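Braising for Large Tables: Speaker Notes
Tatside Culinary Institute, Monday session, 10:30 a.m.
Speaker: Danica Říha

Opening. Thank the institute and the kitchen staff. State the subject plainly: how to braise meat for a large seated meal and serve it the following day without loss of quality.

Background. The Fornadgate dining service prepared 3,137 braised portions last November. Most were lamb shoulder, with chicken thighs offered as the second choice. The recipes in the handout are taken from that month and scaled down to serve 4.

Main point one: browning. Dry the meat well, salt it the evening before, and brown it in small batches. A crowded pan lets the meat steam. Pour off the fat between batches and keep the brown bits, unless they have turned black — burnt bits will make the whole sauce bitter.

Main point two: liquid. It should reach halfway up the meat. Stock, cider and crushed tomatoes all work. Wine should be boiled for two minutes before the meat goes back in. Pause for questions on substitutes for wine.

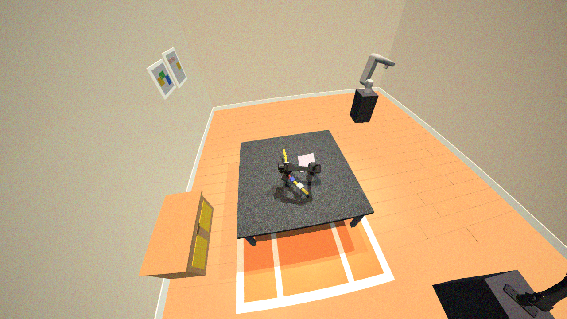
Žofie Charvát wrote after the spring session that halfway was too much for chicken thighs, and that her skin stayed crisp only when the liquid stopped at a third. Accept the correction. The handout now gives one third for thighs with skin and half for everything else.

Main point three: resting overnight. Move the meat and sauce to shallow pans, cool them quickly and refrigerate. The fat lifts off easily in the morning. Reheat covered, at 325 degrees, until the center reaches 165. Add fresh herbs and lemon only after reheating.

Side dishes, if time allows. Barley holds better than rice. Carrots should be cooked separately and added at the pass.

Closing. Refer the audience to page two for the shopping list. Mortimer Ambrose will take questions on ovens and pan sizes. Tasting portions are served in the hall at noon.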